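04/12/2019, budget notes for the gripper purchase

Got in early with a big mug of coffee to finally put the February order down on paper, and naturally I spent the first half hour hunting for the Drimetti quote (it was in the Kerslake folder, Corey, I'm not pointing fingers). Anyway, it's found, and it's clipped inside the back cover of this book now, so please leave it there!

Where we stand. The Drimetti gripper is $779 with the short fingers. The mounting plate is another $103, and I had clean forgotten the plate when I told Keith Dawber the whole thing would come in under 800. So the real number is $882. I have $900 set aside on the equipment line, which leaves $18, and that won't buy us much more than a bag of screws and a sandwich. Shipping isn't on the quote at all. I've written to ask.

Keith's feeling is that we should go for the Unex unit instead and be done with it, and I do see his side, he's the one who has to keep these things running once the rest of us lose interest. But Unex still hasn't sent a price, and I don't like planning around a number I haven't seen. If it's here by the end of next week I'll put the two side by side. If it isn't, Drimetti goes on the form. 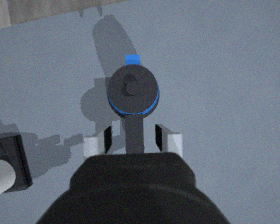 The other question is finger pads, and I'd like to get that settled in simulation before we spend anything, seeing how cheap it is to be wrong in there. Corey Treloar has been very patient with me on this. My worry is the travel. I want enough opening to come down around a stem with room to spare on both sides, and then enough closing force that a heavy head on top doesn't tip the whole piece over once we lift. The short fingers look fine to me for opening. For force I really don't trust the simulated friction yet, and I'd rather borrow a set of pads and try them on a bench than argue about coefficients all winter.

Cadance renewal: $400, due in February as well, which is lousy timing. It comes out of the software line and not equipment, so it doesn't touch the numbers above, but both requests will land on the same desk in the same week and I'd like to warn people ahead of time.

Still to do:
Chase Drimetti on shipping, and ask if spare pads are sold separately
Keith to call Unex again
Corey to rerun the grasps with lower friction and write down what he changed
Ask Kerslake whether we can have their old pads for a week or two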